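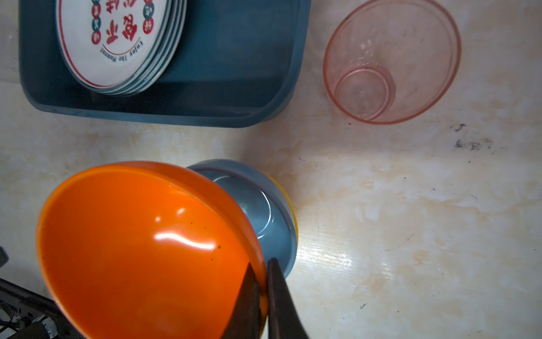
White plates with a green band, stacked in a teal tray.

Kaja Mägi
Monday, February 4, 2019
Thread on glaze wear and dishwashers, as I've had the same question from four cafés since December. Short version: most of the damage people blame on cheap plates is water chemistry and detergent dose.

Kaja Mägi
First, terms. Overglaze decoration sits on top of the fired glaze. Underglaze sits beneath it. In-glaze is fired hot enough that the colour sinks partway in. You can't reliably tell which you have from a photo or a catalogue.

Kaja Mägi
Quick check at the sink: tilt the plate under a lamp and look along the surface. If the shine breaks at the edge of the colour, or you can feel a step with a fingernail, treat it as overglaze. If the shine carries straight across, it may be in-glaze or under.

Kaja Mägi
Red and yellow overglaze colours tend to be the ones people complain about first. Older ones can contain lead or cadmium. If a decorated plate is old, unmarked and going chalky, stop serving food on it. A home swab kit is a rough screen only. A lab leach test is the proper answer.

Kaja Mägi
Now the machine. Dishwasher detergent is alkaline, and hot alkali attacks glass. Glaze is a glass. Every cycle takes a very small amount off the surface. Hotter, longer and stronger all speed it up.

Kaja Mägi
Soft water makes it worse. In hard water some of the detergent is used up dealing with calcium and magnesium. In soft water it isn't, so the same scoop is a stronger dose. The café on Ikby Street put in a softener and left the dosing pump alone. Their plates went dull over one winter.

Kaja Mägi
Etching and scale look alike when dry. Put a few drops of white vinegar on the dull patch, wait, rinse, dry. If it clears, it was scale. If it's still cloudy, that's glaze loss and it won't come back. No polish fixes it.

Kaja Mägi
Grey lines are a third thing. Those are metal marks from cutlery, left on the surface by glaze that has gone slightly rough. A mild abrasive cleaner takes them off. They return sooner each time if the glaze underneath is worn.

Kaja Mägi
What I tell people to change, in order:
Test the water after the softener.
Reset the dose to that reading.
Drop the wash temperature to the lowest your health rules allow.
Leave the rinse temperature where the rules put it.

Kaja Mägi
Stacking matters too. Most plates have an unglazed foot ring, and an unglazed foot is basically fine sandpaper. Slide one plate off another and you drag that ring across the decoration below. Lift straight up. In storage, felt or paper between decorated plates is worth the bother.

Kaja Mägi
Someone at Fastdale asked if I have numbers. I have one log, from the canteen in Mavudgate: 2102 cycles on one batch of rim-banded plates. Band intact, centre glaze visibly duller than the spares in the cupboard. One site, one batch. Don't build a policy on it.

Kaja Mägi
Reply to a DM: no, "dishwasher safe" on the box doesn't tell you how many cycles. Ask the supplier which test method they used and where they stopped. Some will tell you. Some will send you the brochure again.

Kaja Mägi
Also asked: does hand washing avoid all this? Mostly. Neutral liquid, warm water, soft sponge. Skip the green scourer on anything with colour. Don't leave decorated plates soaking overnight in vinegar or lemon either — acid is hard on overglaze too.

Kaja Mägi
I'll post the dosing sheet once I've fixed the units. The current version mixes grams and millilitres in the same column, and that one is on me.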